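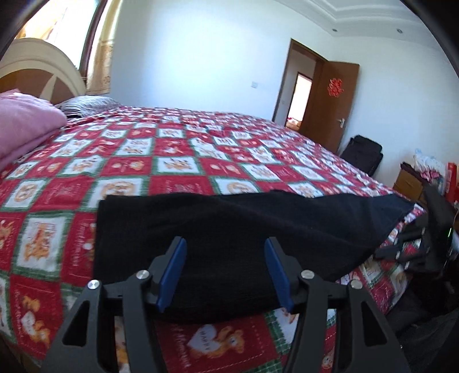 Colcha de cuadros rojos, blancos y verdes con ositos, sobre una cama grande.

Guía de ensamblar Horkthorpe 620
Herramientas de taller > Carpintería > Guías y plantillas

La Horkthorpe 620 es una guía para hacer uniones de espiga con tacos en muebles de tamaño medio: mesillas, cómodas, cabeceros, bancos de recibidor. Se trabaja con un taladro normal, sin máquina fija, y permite perforar el canto y la cara de la pieza con la misma referencia. La regla mide 620 mm y cubre de una sola vez el lateral de la mayoría de las cómodas.

Fabrica la guía el taller Hegarty, que antes la vendía solamente a escuelas de carpintería. Desde enero la tenemos también para particulares, con el manual traducido al español por Benedita Baptista. Si encuentran en la traducción una palabra que en su país se dice de otra manera, pueden escribirnos y la añadimos al glosario de la última página.

Qué se recibe
Regla de aluminio con escala grabada en milímetros
Bloque de taladrar con casquillos de acero para tacos de 6, 8 y 10 mm
Dos topes laterales, izquierdo y derecho
Broca de 8 mm con anillo de profundidad
Llave hexagonal
Manual en español, inglés y portugués

Las mordazas no están incluidas. Recomendamos dos mordazas de apriete rápido, con una apertura mínima de 120 mm. También sirven las de husillo, pero se tarda más en cada cambio de posición.

Características
Longitud útil de la regla: 620 mm
Grosor de tablero admitido: de 12 a 31 mm
Distancia entre posiciones fijas: 32 mm
Casquillos: acero templado, reemplazables
Peso sin embalaje: 1,9 kg
Referencia: HK-620

Cómo se usa
Marque primero la cara buena de cada pieza con lápiz. Parece un paso pequeño, pero casi todas las consultas que recibimos vienen de una pieza girada. Apoye el tope contra el canto marcado, apriete las dos mordazas y taladre los agujeros de los extremos. Meta un taco en el primer agujero antes de seguir con los del centro – así el bloque no se mueve durante el resto del trabajo.

Para la segunda pieza se cambia el tope al otro lado y se repite la misma serie de posiciones. El manual trae un dibujo de este cambio en la página 6, y conviene tenerlo abierto las primeras veces.

En tablero de 19 mm aconsejamos tacos de 8 x 30, con 12 mm de profundidad en la cara y 20 mm en el canto. En madera maciza blanda se puede usar el taco de 10, siempre que el tablero tenga 22 mm o más. El casquillo de 6 está pensado para frentes de cajón y para molduras.

Con muebles antiguos
Varios clientes nos preguntan si la guía sirve para reparar una cómoda vieja. Sí, con una condición: el canto de referencia tiene que estar recto. Si el lateral está alabeado, cepíllelo antes o ponga un listón recto como apoyo auxiliar. Saoirse McGrath, de nuestro servicio técnico, preparó una hoja con las medidas de ese listón. Se envía gratis por correo electrónico a quien la pida.

Accesorios compatibles
Prolongador Farier, para juntar dos reglas y trabajar piezas de más de un metro
Juego de casquillos de repuesto (6, 8 y 10 mm)
Puntas de marcar Eson, bolsa de 31 unidades
Tacos estriados de haya 8 x 30, bolsa de 620 gramos

El prolongador Farier solo encaja en las reglas con dos agujeros roscados en el extremo. Las primeras que se vendieron a escuelas tienen uno solo – en este caso hay que pedir también la placa adaptadora.

Mantenimiento
Limpie los casquillos con un cepillo seco después de cada sesión. No ponga aceite en la regla, porque el polvo se pega y la escala se lee mal. Un casquillo gastado se nota cuando la broca baila al entrar; se cambia con la llave hexagonal en dos minutos.

Envío y devoluciones
Los pedidos recibidos antes de las 13:00 salen el mismo día, de lunes a jueves. Se admiten devoluciones durante 31 días, con la guía limpia y todas las piezas en la caja. Las brocas usadas no se pueden devolver.

Añadir a la cesta
Descargar el manual (PDF)
Preguntar al servicio técnico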